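Unidade Curricular: Gestão de Operações e Logística Interna
Apontamentos da aula 3 – Organização do posto de trabalho e fluxo de materiais

Estes apontamentos acompanham a exposição oral e não dispensam a leitura da bibliografia indicada na ficha da unidade curricular. Os conceitos de tempo de ciclo e de capacidade, tratados na aula anterior, consideram-se adquiridos.
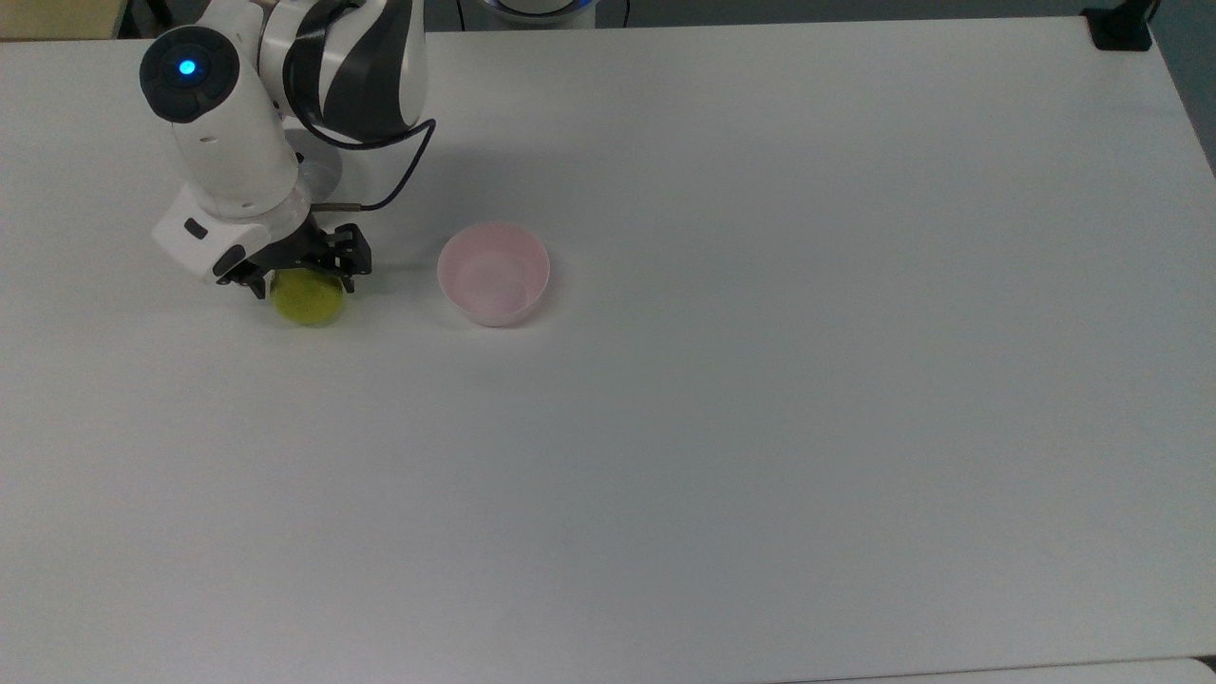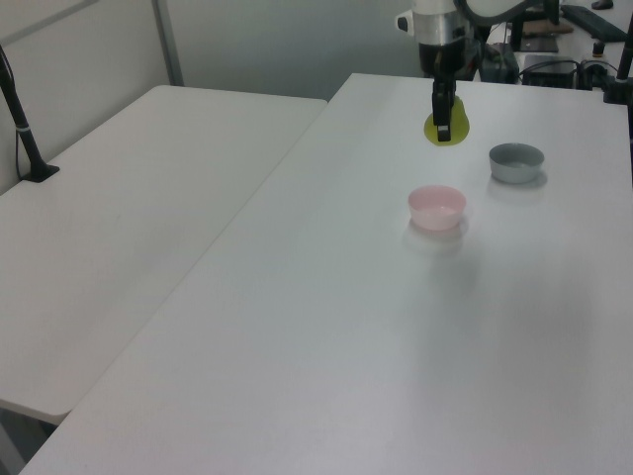

1. Definição e âmbito

Entende-se por posto de trabalho a menor unidade organizativa à qual se atribui um conjunto de operações, um espaço delimitado e os meios necessários à sua execução. A definição aplica-se tanto à indústria transformadora como aos serviços: um balcão de atendimento, uma bancada de laboratório e uma estação de embalagem são, para efeitos desta unidade curricular, postos de trabalho.

O estudo do posto precede o estudo da linha. Uma linha equilibrada sobre postos mal organizados transmite a jusante todas as irregularidades de cada um deles, e o analista tende a atribuir ao planeamento o que resulta da disposição dos materiais.

2. Zonas de alcance

A superfície de trabalho divide-se habitualmente em zona primária, zona secundária e zona de reserva. A zona primária corresponde ao espaço percorrido pelas mãos com os cotovelos junto ao tronco. A zona secundária exige a extensão do braço, sem inclinação do tronco. Tudo o que obrigue a deslocar o corpo pertence à zona de reserva.

A regra de afetação é a da frequência de uso. Os componentes utilizados em todos os ciclos colocam-se na zona primária; os utilizados de forma intermitente, na secundária; os de reposição, na reserva. O peso e a fragilidade podem justificar exceções, que devem constar da ficha do posto.

3. Abastecimento

Distinguem-se dois regimes. No abastecimento por lote, o posto recebe de uma só vez a quantidade prevista para o período. No abastecimento por consumo, a reposição é desencadeada pelo esgotamento de um recipiente. O segundo regime reduz a existência junto do operador, mas depende da regularidade do circuito de distribuição e de uma sinalização inequívoca.

O número de recipientes em circulação calcula-se a partir do consumo médio por hora, do tempo de reposição e da capacidade unitária, acrescido de uma margem de segurança. Nos exercícios desta unidade curricular adota-se uma margem de 10 por cento, salvo indicação em contrário no enunciado. O resultado arredonda-se sempre por excesso.

4. Estudo de caso: a unidade de Stellodham

A empresa Genonthorpe mantém em Stellodham uma unidade de preparação de encomendas de material de escritório. Antes da reorganização, o operador percorria quase 40 metros por encomenda, na sua maior parte entre a bancada de conferência e a estante de material de enchimento. O levantamento incidiu sobre 57 encomendas, observadas em março, no turno da manhã.

A intervenção consistiu em aproximar a estante, em separar fisicamente as entradas das saídas e em substituir a folha de registo em papel pelo sistema Vokis, já em uso no armazém central. Não foi alterado o número de operadores nem a área total ocupada.

Dois aspetos merecem discussão. O primeiro diz respeito à resistência inicial das chefias de turno, que consideravam a separação entre entradas e saídas um desperdício de espaço. O segundo prende-se com a amostra: o período observado não inclui o início do ano letivo, em que o volume de encomendas é consideravelmente superior. Os alunos devem ponderar em que medida as conclusões se mantêm nesse período.

5. Registo e normalização

A ficha do posto é o documento que fixa a disposição aprovada. Dela constam a planta à escala, a lista de materiais com a respetiva zona, a sequência de operações e a data da última revisão. Adota-se na unidade curricular o modelo Joubert, disponível na plataforma de apoio. Não serão aceites fichas em formato livre.

A normalização não impede a melhoria. Qualquer alteração deve ser proposta por escrito, ensaiada durante um período definido e só depois incorporada na ficha. A coexistência de disposições diferentes para o mesmo posto, consoante o turno, constitui uma não conformidade.

6. Trabalho a realizar

Cada grupo seleciona um posto de trabalho real, a que tenha acesso autorizado, e elabora a respetiva ficha, acompanhada de uma proposta de redistribuição dos materiais pelas zonas de alcance. O relatório não deve exceder 10 páginas, excluindo anexos. Os grupos são constituídos por 3 elementos.

A entrega faz-se exclusivamente através da plataforma, até às 18h00 de domingo. Os trabalhos submetidos fora de prazo ficam sujeitos às penalizações previstas no regulamento de avaliação.

Tópicos para a próxima aula: equilíbrio de linhas, identificação do posto de estrangulamento, cálculo da eficiência.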